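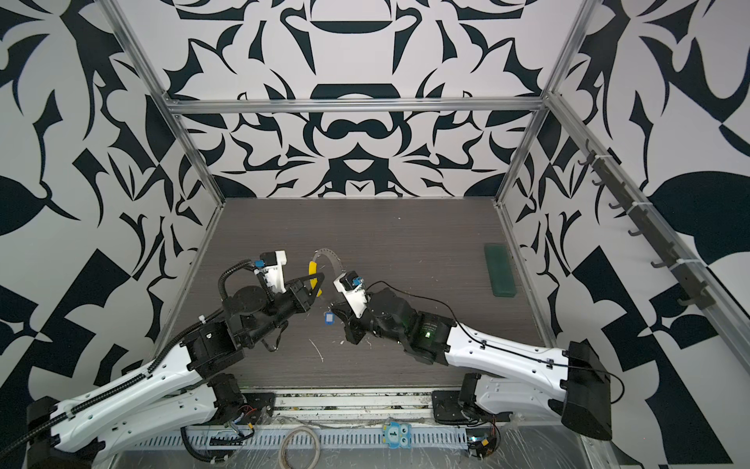 4 Wall coverings, floor board and hook rail

This section applies to the Stornotent bench enclosure once the aluminium frame has been assembled and squared in accordance with Section 3. It covers the fitting of the three Ollik wall coverings, the laying of the floor board, the mounting of the Akl hook rail and the routine care of the interior. The front of the enclosure remains open and receives no covering.

The work should be carried out by two persons. One person holds each covering against the frame while the other secures it.

4.1 Before starting

Check the contents of carton 2 against the packing list inside the lid. The carton contains:

Back covering, marked B on the reverse
Left covering, marked L on the reverse
Right covering, marked R on the reverse
Edge clips, in one bag
Akl hook rail
Cable ties, white, in one bag
Floor board, packed separately between two sheets of card

If an item is missing or damaged, do not continue. Contact the supplier, quoting the number printed on the end of the carton.

The left and right coverings are the same size but are not interchangeable. The Ollik pattern is printed so that the shapes on the side walls lead towards the back of the enclosure. A covering fitted on the wrong side will hold, but the pattern will run the wrong way.

Unroll the coverings on a clean surface, printed side up, and leave them flat overnight. Coverings that have been stored below normal room temperature may need longer. Do not iron them or use a hot-air blower to remove creases.

CAUTION: Cut ends of aluminium rail can be sharp. Wear gloves until all end caps have been fitted.

4.2 Fitting the back covering

The back covering is always fitted first. Its position determines the position of the other two.

1. Mark the centre of the upper back rail with a soft pencil.

2. Find the centre of the back covering. The pattern is symmetrical and the centre line passes through the middle of the large motif. Align this line with the pencil mark.

3. Fit one clip at the centre of the upper edge. Do not tighten it fully.

4. Work outwards from the centre, fitting one clip to the left and then one to the right, until both corners have been reached.

5. Step back and look at the motif from the open side. If it leans, release the clips on the lower side and lift the covering until it is upright.

6. Secure the lower edge in the same order, from the centre outwards. The lower edge is to finish behind the lower rail and must not lie on the floor of the enclosure.

7. Tighten all clips by hand. Tools are not required.

Note: Slight slackness at the corners is acceptable at this stage. It will be taken up when the side coverings are fitted.

4.3 Fitting the side coverings

1. Take the covering marked L. Hold the rear edge against the left corner post so that it meets the back covering without a gap. An overlap of up to 4 mm is permitted.

2. Clip the rear edge from top to bottom.

3. Draw the covering towards the open front. Apply even tension with both hands, and do not pull from one corner.

4. Clip the upper edge, then the front edge, then the lower edge.

5. Repeat with the covering marked R on the right side.

The side patterns are bolder than the back pattern and contain broad dark areas. Creases show most clearly where a dark area meets the pale ground, and these places should be checked first. A crease that remains after clipping can usually be removed by releasing the nearest upper clip, smoothing the covering upwards with the flat of the hand and refitting the clip.

CAUTION: Do not trim the coverings to remove an overlap. A trimmed covering cannot be exchanged and will not reach the frame if it is refitted at a later date.

4.4 Laying the floor board

The board has a dark grey wood-grain face and a plain reverse. It is laid with the grain running from left to right, parallel to the back wall.

1. Wipe the bench top and remove any screws, clips or packing material left from the assembly of the frame.

2. Remove the protective card from the board. Lift the board clear of the card. Dragging it will mark the face.

3. Enter the rear edge first, at a shallow angle, and lower the front edge gently on to the bench.

4. Slide the board back until it stops. Check that no part of the lower edge of the coverings is trapped beneath it.

5. Check the board for rocking by pressing on each corner in turn. Where a corner is low, place one of the thin pads supplied under it.

Small pale marks and fine scratches will appear on the face in ordinary use. They do not affect the board and are not covered by the terms of replacement. A board which has swollen at the edges or lifted from the bench should be taken out of use.

Items which are to be fixed permanently to the bench should be placed near the front edge, leaving the rear part of the board accessible for cleaning. Drilling through the board is permitted only in the strip along the front edge shown on the drawing in Section 2.

4.5 Mounting the hook rail

The Akl hook rail may be mounted on either side wall. It must not be mounted on the back wall, where its weight would pull the motif out of line. Decide on the side before the ties are tightened. Once cut, a tie cannot be used again.

1. Hold the rail against the chosen wall with the hooks facing into the enclosure and the open ends of the hooks upwards.

2. Mark the intended position on the frame, and not on the covering.

3. Pass a cable tie through the slot at each end of the rail and round the frame behind it. Close the ties loosely.

4. Slide the rail into position and fit the remaining ties.

5. Tighten the end ties first, then the others. Stop as soon as the rail no longer moves under light pressure. An overtightened tie will draw the covering into folds.

6. Cut off the free ends of the ties, leaving 2 mm. Turn the heads of the ties to the rear wherever the frame allows.

Replacement cable ties are supplied in bags of 20 under order number 3040. Ties of another width may be used if they pass freely through the slots. White ties are preferred for ease of inspection. 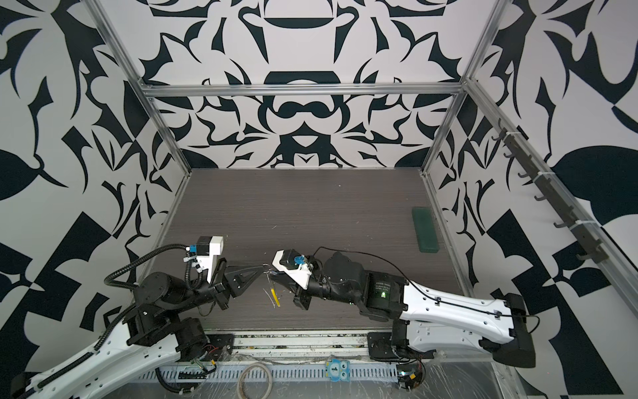
Final adjustment of the hook rail should be left until the interior is otherwise complete and the coverings have been under tension for one full day. The rail may settle slightly during this time, and an adjustment made too early will have to be repeated. With the rail on the right wall, check each of the white ties against the dark grey of the rail, where a loose or twisted tie is readily seen, and confirm that the line of small hooks has not tilted away from the wall. Loose articles kept on the board, such as the dark green block lying towards the back on the right, should be removed before the ties are adjusted, as cut ends will fall in the same place. Collect all cut ends before the enclosure is put into use.

The rail is intended for light articles only. Articles hung from it should not touch the board and should not rest against the covering. Where an article has a rough or sharp surface, hang it from the end of the rail nearest the open front.

4.6 Checks on completion

The person responsible for the installation should confirm the following:

The large motif on the back wall is centred and upright.
The coverings meet at both rear corners.
All clips are closed.
The floor board lies flat and does not trap the coverings.
The hook rail is firm and the free ends of the ties have been cut.
All tools and packing have been removed.

Enter the result in the record sheet at the back of this manual. If the enclosure is later moved to another bench, the checks are to be repeated in full.

4.7 Routine care

Dust and small debris show readily on the dark board. Brush the board with a soft hand brush at the end of each working day, working from the back wall towards the open front. Do not blow debris into the corners with compressed air.

The board may be wiped with a damp cloth and a little washing-up liquid. Dry it immediately. Scouring powder, steel wool and solvents must not be used.

The coverings should be dusted with a dry cloth. Marks may be treated with a cloth wrung out in clean water, after a trial on a part of the covering that is not normally seen. Rubbing will dull the black areas of the print and cannot be corrected.

Aluminium rails require no treatment. Adhesive tape should not be left on them for long periods. Any residue may be removed with warm soapy water.

Inspect the clips and ties each November, or sooner if the enclosure stands in direct sunlight. Replace any tie which has become brittle. Coverings which have faded unevenly should be replaced as a set of three, as a new covering will not match two older ones.

4.8 Removing the coverings

1. Remove all articles from the hook rail, then cut the ties and lift the rail away.

2. Take out the floor board, front edge first.

3. Release the side coverings, beginning at the front edge.

4. Release the back covering, beginning at the corners and finishing at the centre of the upper edge.

5. Roll each covering with the printed side outwards. Do not fold.

Store the rolls upright in the original carton, in a dry place.

Section 4 issued by Trolholm, Technical Documentation, 20 June 2023
Approved: Alois Prantl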